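Skenonwood Robotics Club: Table Work Gallery

The Skenonwood club is a student group that meets through the school year to teach robots to tidy a table. We don't build the robots. Our part is the demonstrations: a student picks up a pair of hand-held grippers, does the task by hand, and the recording goes into a training set. The project is called Mavley, after the first task list we used, and the name stuck when the list was replaced.

This page covers the fall block. The goal was 200 usable demonstrations, split evenly between two tasks, 100 for each. The first task is moving artificial flowers. The second is working around a desk tray. Both sound easy and both took longer than we planned.

Flowers and first grasps

Artificial flowers are on the list because they are awkward. The stems bend, the heads get in the way of the fingers, and the bunch never sits quite the same way twice. New members start with them so they learn early to slow down near the object. 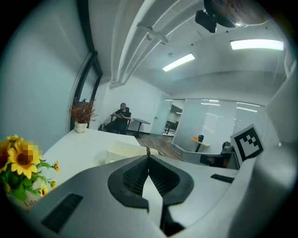 Gripper over the desk, sunflowers in the "Life" pot at left.

The notes from this part of the block say mostly the same thing: close the fingers slowly, and keep your wrist level when you back off. We threw out 53 demonstrations in the first month. Most of those were people moving too fast. A few were dropped because the student stopped halfway to ask a question, and we have since made it a rule to finish the motion first and talk later.

Two hands

Each member moves to two-handed work after passing a short check with one gripper. The check is three clean pickups in a row, with another member watching.
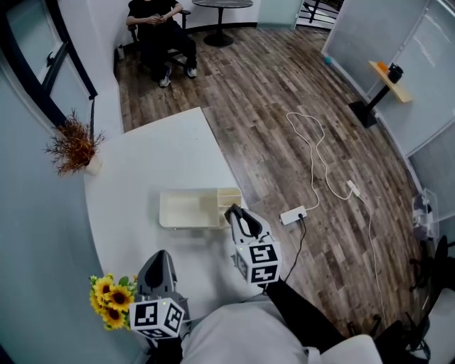 Two-handed demonstrations are harder to do well than they are to explain. People tend to watch the hand that is moving and forget the other one, which drifts. Our sheet now has a separate line for the idle hand, and it has to stay where it is until its turn comes. Keeping the sunflowers held on the left while the right gripper opens in front of the organizer tray is a fair test of that. The markers on the cubes also need to stay clear of sleeves, so we ask people to push theirs up before a session. The grading sheet was adapted from one shared by the Brerell club, with the scoring cut down to pass or redo.

Redo does not count against anyone. Some of the best demonstrations in the set are second tries.

Changing the angle

Late in the block we started asking for more variety in how a student approaches the table. If every demonstration comes in from the same side, the trained policy only learns that side. Members now change where they stand after every few recordings and write the position on the sheet.

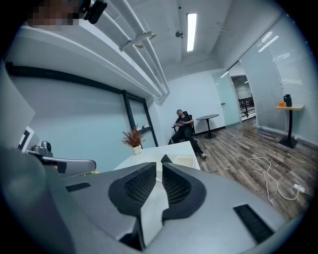

Xue wrote in to ask whether changing position so often makes the recordings less consistent, and whether a beginner would be better off staying in one spot until the motion is steady. Xue also asked if the sheet could be posted for other clubs to use.

On the first point, we do it both ways. Beginners stay put until they pass the one-hand check, and everyone after that moves. The sheet will go up in October once the wording for the idle hand is settled. Clubs that want the older version can have it now, but it is 2 pages long and has a scoring table we no longer use.

The next block adds objects with lids. Members who want to start on those should finish their flower set first and sign up on the list by the door.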